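A Morning at the Grirel Stone Works in Clilville
Visit report for the members of our evening class in home design

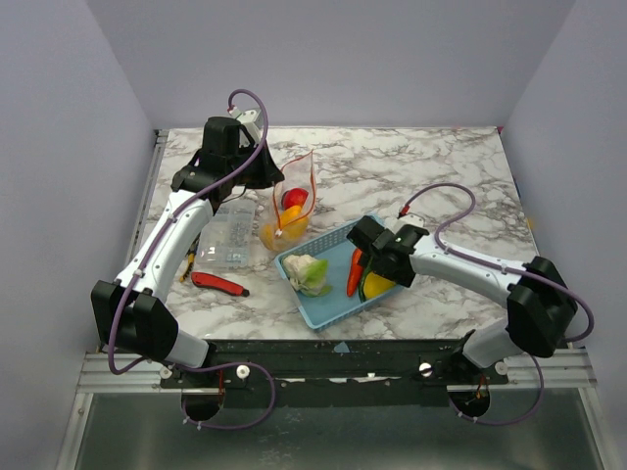

How we came to go

Our class had talked the whole winter about kitchen surfaces, and most of us knew them only from catalogs. Mahsa Soltani wrote to the Grirel company in January and asked if a small group may come. The answer arrived the same afternoon: yes, at 9 a.m., with closed shoes.

The bus from Mirby takes 35 minutes and stops at the gate. We were received by Edeltraud Eichhorn, who has worked in the cutting hall since she was nineteen and now leads the visits. She gave us ear protection and asked us to stay behind the yellow line.

The slab yard

The slabs stand outside under a long roof, leaning on steel racks like books. Each one has a number written in chalk. Mrs. Eichhorn poured water from a bottle on one of them, and the gray became almost green. She told us that many customers choose a slab when it is wet from the rain and are then disappointed at home. So she always lets them look twice.

I had believed that the veins go straight through the stone. They do go through, but at an angle, and two slabs cut from one block can look quite different after a few layers. If you need two matching pieces, you should reserve them together.

The cutting hall

It was very loud and colder than I expected. The big saw, a Marciniak from before Mrs. Eichhorn's time, cuts under running water, and the water flows into a basin where the stone dust sinks. The dust is pressed into cakes — they look like wet clay — and a truck takes them away.

Homa Nouri asked about mistakes. A corner can break in the last minute of the work, we heard, and then a big piece becomes a window sill.

Polishing and care

For polishing they begin with a disk of grit 50, continue with 200 and go up to 2000, with several steps between. We could touch a sample after each step. At 200 it feels already smooth, but it does not shine at all.

The advice about care was short. Wipe lemon juice and vinegar at once, use a mild soap, and put nothing on the stone that promises to "renew" it. Mehrangiz Karimi wrote down everything and will bring copies to the next class.

Practical notes

The visit takes two hours and costs nothing. There is no cafeteria, but the bakery across the street has good soup. Small offcuts are in a box at the gate, and one may take a piece. Mine is now under a flower pot.

Ladan Sadeghi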